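Plaltavdale Hatchery: Native Oyster Restocking
Progress report to the Ingvarsson fund, second period
11 August 2019
Prepared by Signe Dalsgaard

1. Broodstock

The broodstock stands at 276 adult oysters, held in two indoor tanks. Losses since the last report were confined to tank B and stopped after Nithin Arumugam replaced the inlet filter. Adults are fed twice a day on cultured algae. Spawning began later than planned, and the first larvae were collected in the last week before the reporting period closed.

2. Settlement trials

Larvae were offered two surfaces: crushed scallop shell and lime-coated tiles. Each surface was tested in a separate tank under the same flow and feed. Shell gave the higher settlement. Tiles were easier to clean and count, and will be kept for the growth trial only. The count at the end of the trial was 1,220 live spat on shell. The tile count has not been checked a second time and is left out of this report.
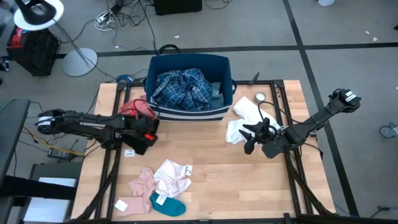 Table with striped fabric basket.

3. Sea plots

Two plots have been marked on the east side of the inlet, each stocked with 200 juveniles from the previous year. Paavo Räsänen dived both plots in calm weather. Plot 1 lies on firm gravel and shows little silt. Plot 2 has a thin layer of silt at its northern end, and the mesh trays there were raised on short legs. Crabs were found in one tray with a torn lid. The lid has been replaced.

4. Equipment

The Tenico pump was delivered and fitted. The Irko temperature loggers are in place at both plots, but one stopped recording and was sent back. Readings for Plot 2 therefore have a gap of nine days. Gianni Caputo is filling this from the harbour gauge where the two records overlap.

5. Spending

Spending is within budget for staff and feed. Boat hire is over budget owing to two extra trips. We ask to move the unspent part of the laboratory line to boat hire. The total grant is unchanged.

6. Next period

Move the shell spat to nursery trays. Repeat the tile count. Dive both plots again before the autumn storms. Eyvindur Østergaard will send the disease screening results separately when the laboratory releases them.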